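About Rasovum Home Skills

Rasovum Home Skills is a small school that teaches adults how to run a kitchen, a laundry and a table.

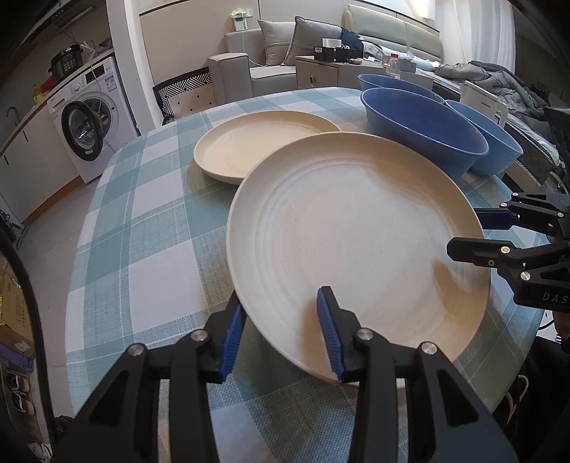
Cream plates and blue bowls on the round table, with the kitchen and living area behind.

What we do

We teach everyday housework as a set of practical courses. Students learn how to set and clear a table, wash and store dishes, plan a week of laundry, keep a refrigerator in order and put a room back together after it has been used. The courses are for people moving into a first apartment, people coming back to housework after an illness or a long time away, and people who have started paid work in homes, guest houses or small care settings and want more practice than they get on the job.

We don't teach cooking beyond a few simple meals. There are good cooking schools nearby and we send people to them. Our subject is what happens before and after the meal.

Where we teach

Classes are held in a furnished apartment on the ground floor of the Brutis building. The kitchen and living area are one open space, and students work with full-size appliances and ordinary furniture. The washing machine is a front loader. Most of our students have one like it at home, or will soon.

We started in a rented classroom with folding tables and a pretend sink. It was cheap and it was a poor place to learn. People could stack plates neatly on a folding table and still be lost in a kitchen where the cabinet door opened the wrong way and the table was on the other side of the room. We moved to the apartment in February of our second year and have stayed.

The tables and the dishes

People who visit often ask about our dishes, so we will say a little about them here.

We use cream plates in more than one size, and blue bowls. The bowls are matte, and they come in different sizes too. Mixed sizes are useful for teaching. A student who has to clear a large plate, a small plate and several bowls must decide what goes under what, and how many trips to make. When everything on the table is the same size, there is very little to decide.

The plaid tablecloth was picked for a similar purpose. On a plain cloth, crumbs and drips are easy to see. On a teal-and-white plaid they are harder to find, and students learn to check the cloth by hand as well as by eye. The cloths are washed by the laundry class. A few have faded and we keep them in use.

Most of our dishes come from Londoño, a restaurant supply store that sells end-of-line and mixed pieces by the box. We replace what gets broken. Breakage is part of the fee, and students are not charged for it. Please do not bring us dishes as gifts unless you have called first. Storage is full.

Our courses

Table and Dishes. Four sessions of two hours each. Setting a table for one to six people, carrying, scraping, stacking, hand washing, loading a dishwasher, drying and putting away. The last session is a full meal for the group, cleared from start to finish.

Laundry and Linens. Four sessions of two hours each. Sorting, reading care labels, measuring detergent, choosing a cycle, hanging, folding and basic stain work. Students may bring one small load of their own to the third session.

Room Reset. Two sessions of three hours each. Picking up, wiping down, floors, trash and recycling, and deciding what belongs in a room. This one fills up first.

Working in Other People's Homes. Six sessions of two hours each, offered with Erkach, a home help agency. It covers the material in the other three courses at a faster pace and adds time on asking before you move things, working around people who are sitting at the table, and leaving notes. Students who finish may apply to Erkach for placement. We have no part in their hiring decisions.

Class size is limited to 12 in Laundry and Linens and in Table and Dishes. Room Reset and Working in Other People's Homes can take up to 20, split into two groups that use the apartment at different times.

How classes run

Each session starts with a short demonstration, and after that students do the work. The teacher moves around the room and helps. We repeat the same job several times in one session with small changes: more dishes, a smaller counter, a chair in the way.

There are no grades. At the end of a course, students get a sheet listing the jobs they have done on their own and the ones they did with help. Some employers ask for this sheet and some have never heard of it.

We ask students to wear closed shoes with a grip sole. Aprons and gloves are supplied. If you have a skin condition or an allergy to a detergent, tell us when you sign up and we will put out a different one.

Both sitting and standing work is possible in every course. The apartment has a step-free entrance, and one section of counter is set lower than the rest. The bathroom is accessible. The parking lot behind the building is shared with other tenants and is usually full by midmorning.

Fees

A standard course costs $80. Working in Other People's Homes costs $101, and Erkach covers half of this for people it has already interviewed. Fees include materials and a printed handbook. We can split the payment in two on request. If you cancel a week or more before the first session, you get the full amount back. After that we can move you to a later course.

Who teaches

Our teachers come from hotel housekeeping, school kitchens, occupational therapy and home care. All of them have worked in the job they teach. They share one set of lesson notes, which is updated after each course. New teachers assist for one full course before leading one.

The handbook

The handbook was written by the staff and is sold separately to people who can't attend. It has large type and wipe-clean pages, and it lies flat when open. The section on dishes was rewritten this year and now includes a page on stacking plates and bowls of different sizes. The old edition can be traded in for the new one at no charge.

Visiting us

The next open afternoon is Sun 5 April, from one to four. You can walk through the apartment, look at the handbook and try one or two of the table exercises. No sign-up is needed for individuals. Groups of more than five should call ahead.

The office is the first door on the left inside the Brutis entrance. It is open on weekday mornings when a course is running. At other times, leave a message and we will call back within two working days.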